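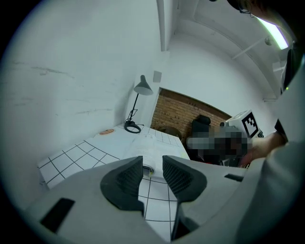 Will a robot that turns pages put the people in a scanning room out of work?

It hasn't at ours, though it has changed what we do all day, and two of the jobs on the current roster didn't exist a year ago.

I work in the records office at Gumberg, which scans other people's paper for a living. Council minutes, parish ledgers, the odd box of receipts from a firm that has gone under and still has to be audited. For most of my time here the job was to turn a page, flatten it, press the pedal, and turn the next one. On a good day I got through nearly 3,000 pages and thought about lunch for most of them.

Now we teach. You hold the gripper in your hand, a gray plastic thing with two dark fingers and ribbed pads on the inside of them, and you do with it what you used to do with your own perfectly good fingers. The table has a black grid on it. The first week I was slower than I'd been on my first day as a trainee, and that's with the benefit of already knowing how paper works.

We were told we needed 200 clean page turns on each kind of binding before the Findau office would take the batch. Clean means one page, no crease, no second page coming along for the ride. Thin paper is miserable. Glossy paper is worse. Carbon copies from the seventies have a personality, and I would like them to be somebody else's problem, which I suppose is the whole idea.

There's an odd humility in it. I'd have told you there was nothing to turning a page. Then I had to do it with two gripper fingers and found out that I tilt my wrist, and that I blow on the corner slightly when it sticks. You can't blow on the corner any more. Somebody wrote it in the notes as "operator habit, discourage" and I took it personally for most of May.

What has changed for people, since my sister keeps asking:

The pedal is gone and so is my sore ankle. I don't miss either.

The quotas are gone too, for the moment, and have been replaced by a review screen, where you watch your own attempts back and mark the bad ones. I had expected to enjoy this more than the pedal. It's like being made to listen to your own voicemail greeting for an afternoon.

The new starters get more training than we ever did. They are also faster with the gripper than I am, having no habits to discourage.

Nobody has been let go. Three people moved over to exceptions, meaning anything torn, stapled, water-stained or folded into a shape. Exceptions used to be what you got given as a punishment. Now it's a grade up and comes with a better chair.

Whether that lasts, I couldn't say. Management calls the whole thing Bagheri, after the software, and says the word in meetings the way other people say "the weather". The staff rep asked for something in writing about hours and we got a page and a half, which I read twice -- it promises to consult us, and I've been consulted before.

The Tallberg ledgers are next. There are 3,454 of them, sewn spines, and the paper is about as stiff as toast. I'm on the first shelf tomorrow and I've asked for the early shift, as it's cooler in there before the afternoon crowd comes in.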